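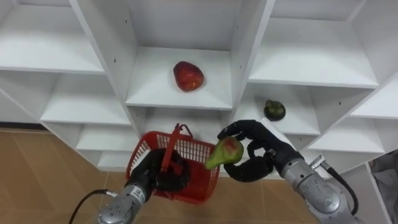

In Defense of the Boring Examples
2019-09-25

I've been putting together training sets for a learning system at Bresine for a while now, and the argument I keep having is over what counts as a good example. People who don't do this work want variety, and lots of it! New objects, new rooms, a different job every hour. I get it – variety is more fun to show people. But I've come around to the dull side of the argument, which says you should do the same small errand over and over and let the little differences pile up.
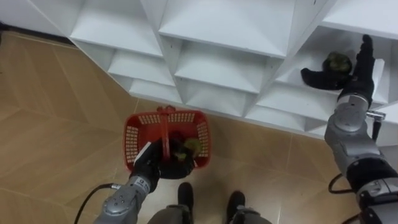
Putting groceries in a basket is my favorite errand for this, mostly because it sounds so easy that people stop listening. Try writing down what the arms have to do, though. One hand has to keep hold of the basket by its handle while the other goes into a cubby after something green and leafy, with black fingers spread around a thing that has no clean edges at all. An apple is a polite object. Greens are rude, and a system that has only met apples is going to have a bad day.

So when we planned the September set, I asked for 513 examples of that one errand and got some funny looks. Couldn't we do 16 tasks and call it broad? We could, sure (the folks at Trernham like to work that way, and their lists look great on a slide), but you end up with a thin smear of everything.

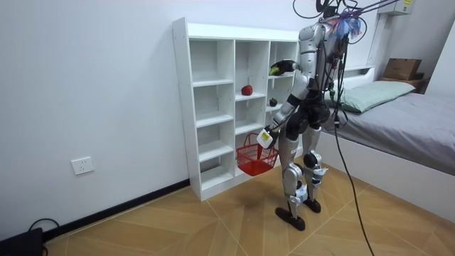

The other thing I'll go to bat for is keeping the ugly ones. A reach that starts too high and gets corrected halfway is worth more to me than five perfect ones, as long as somebody labels it properly. We used to toss those. I'd like them back, please.
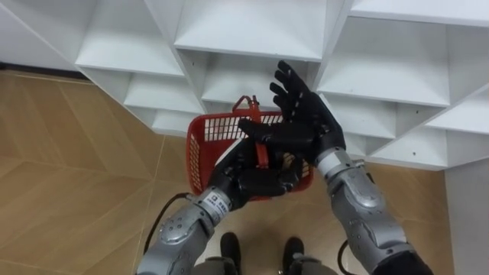
What I'd change

Slower review, for a start. I'd have every example watched all the way through before it goes in, even if that means a smaller set by the end of the month. And I'd let the person running the arms write a line or two about what felt off, while they still remember it.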